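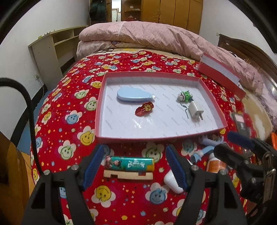

Re: [relay-users] Bounces on the digest queue after the May upgrade

Apolline Huet wrote:

> We moved the list host to the new Flumosico build last month. Single
> messages go out fine. The nightly digest does not: up to 600
> subscribers get it twice, and a smaller group gets a bounce with
> "line too long". Queue run interval is 14 minutes, same as before.
> I have already cleared the spool once and it came back the next
> night. Is this the wrapping bug Rami mentioned, or something in my
> config?
>
> Apolline

Two separate problems, I think.

The bounce first. The digest builder in the new build no longer folds the References header. On a long thread it goes out as one line, and the log you attached shows one at 1114 characters. The limit is 998 plus the line ending, and strict receivers reject anything over it. Rami's bug was in the body wrapping and was fixed before the release, so it does not apply here. Set fold_headers to yes in the digest section. It used to be the default. The sample config still says it is, which is wrong, and I have sent Dorian a correction.

The duplicates look like a lock timeout. Your lock_expire is 700 seconds and the queue run starts every 14 minutes, which is 840. If the digest run takes longer than that, the lock has already lapsed when the next run starts, and the second process picks up every recipient not yet marked as done. Clearing the spool will not change this. Raise lock_expire to at least an hour, and check how long the run takes with the -t switch. On our side (Brunimach, older hardware, a slow disk) it went from a few minutes to most of half an hour after the upgrade, and I have not found out why.

Restart the queue daemon after both changes. A reload does not reread the digest section.

If you still see duplicates with the longer lock, please post the message IDs from both copies, with full headers. Identical IDs would point to the queue. Different ones would mean the builder ran twice, and in that case look for an old cron entry.

Pascal Boyer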